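**Bedding** is the name for the cloth layers that people put on a bed for warmth and to keep the mattress clean. In the town of Irnmont, a household list of 1363 already names two feather covers.

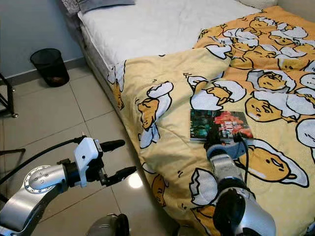
Duvets are filled with down, wool or man-made fiber. The cover can be taken off and washed – in many homes this is done on Monday. The historian Savita Tyagi found over 200 words for bed covers in the letters of Gikcombe weavers.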